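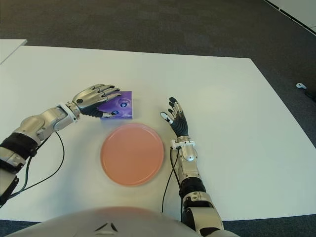 Most of the people we spoke to at the Jirkent packing room had done the same job for years, and they were kind enough to let us sit with them through a good many tea breaks while the two-armed machine was being brought in. The job is a plain one. A package and a dish go on a table, and somebody has to put a hand on the package without squashing it. In Figure 1, one of the machine's hands is on a purple box near a pink plate while the other is held open. 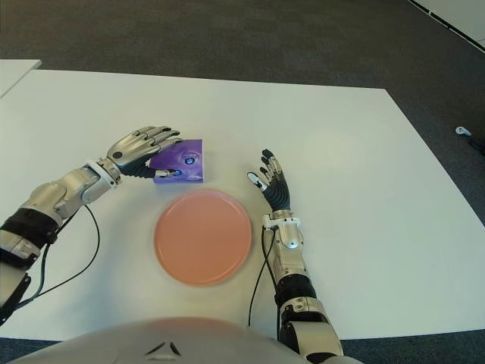

4.2 What the packers noticed

Of the 152 comments we gathered, a surprising number (to us, anyway) were about waiting. Packers told us they missed the rhythm of working elbow to elbow, and that minding a machine left them tired in a different way, more in the eyes than in the wrists. Two of the 11 asked to go back to hand packing, and Jalance, who run the site, agreed. The others rather liked having time to talk, and several had begun teaching newer colleagues how to judge a package by its wrapping.
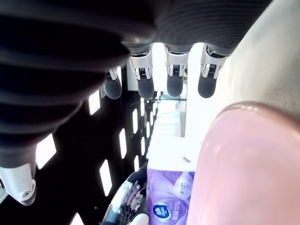

Figure 1. Handling a purple package beside a pink object. Bottom: the fingers seen from underneath.

Last updated: August 23, 2022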